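# Washstand

A **washstand** is a piece of household furniture made to hold the things a person needs for washing the face and hands. In its older form it carried a loose basin and a pitcher of water, and in its newer form, usually called a vanity or vanity cabinet, it has a sink set into or onto the top, with pipes running below. The two words overlap a good deal, and in many families the older one hung on long after the plumbing had arrived, much as people went on saying "icebox" when they meant the refrigerator.

## Early forms

Before water was piped into bedrooms and bathrooms, washing was mostly done wherever a bowl could be set down. A stool would do, or a kitchen bench, or the lid of a chest. Furniture made for the purpose was at first a comfort for well-off homes, and the small three-legged basin stands of the eighteenth century, with a ring at the top to hold the bowl and perhaps a little drawer for soap, were as much for show as for use.

The nineteenth century brought the washstand into ordinary bedrooms. It grew wider and heavier, with a cupboard below for the slop jar and a rail at one side for the towel. Marble tops were greatly liked, as they stood up to splashes that would soon spoil a varnished board, and many had a raised back, or splashboard, to protect the wallpaper. Families who couldn't stretch to marble made do with painted pine, often with a piece of oilcloth tacked over the top, and a good many of these humbler stands are still with us, doing duty as plant tables and hall stands.

## The move to the bathroom

Running water changed the washstand slowly and unevenly. In some houses the old bedroom stand was simply cut open to take a fixed bowl, and pieces altered in this way turn up at country auctions to this day (collectors tend to sigh over them, though they tell us a great deal about how people lived). Elsewhere the cabinet vanished altogether for a generation or two, replaced by the pedestal sink and the wall-hung sink, both of which left the floor open for scrubbing.

The cabinet came back in the middle of the twentieth century, when households had more bottles, brushes, and spare towels than a single shelf could manage. The regional maker Koster sold a plain two-door model that became a fixture in the apartment blocks of Skanby, where a later housing survey found 773 of them still in place. Marlene Harms, who wrote up the survey, noted that most had been repainted at least once, and a few so many times that the doors no longer closed.

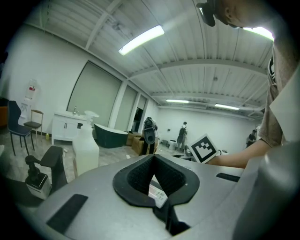
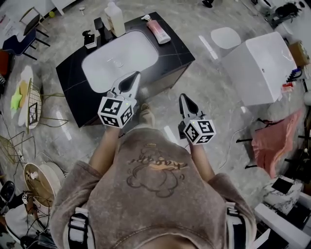 *Second picture: a black vanity cabinet with a white rectangular basin, on a marble-patterned floor.*

## Materials and shape

Solid wood remains popular for the cabinet itself, though it asks for a careful finish and a bit of patience in a damp room. Plywood and coated board are cheaper and, if the edges are well sealed, can last for many years. Tops may be natural stone, ceramic, glass, or a man-made surface patterned to look like stone. Dark tops hide very little: soap and hard water leave pale marks on them that call for regular wiping.

Basins fall into a few broad families. The drop-in basin rests its rim on the top, the undermount basin hangs beneath it, and the vessel basin sits above like the loose bowls of long ago. A vessel basin adds to the working height, so the cabinet under it is generally made lower. Emlyn Lloyd's handbook for home builders, long a favorite in the Pikach area, suggests standing at the kitchen counter and washing a pretend dish before settling on any height at all.

## Collecting

Bedroom washstands are among the easier antiques to live with, being small and useful. The museum at Bornik holds almost 170 of them, many given by the late Godelieve Michiels, who gathered them from farm sales over most of her adult life. Buyers are usually advised to look at the back boards and the inside of the cupboard, where stains and old repairs are seldom disguised, and to check whether a marble top is original to its base.

## See also

- Basin stand
- Dressing table
- Pedestal sink
- Pitcher and bowl set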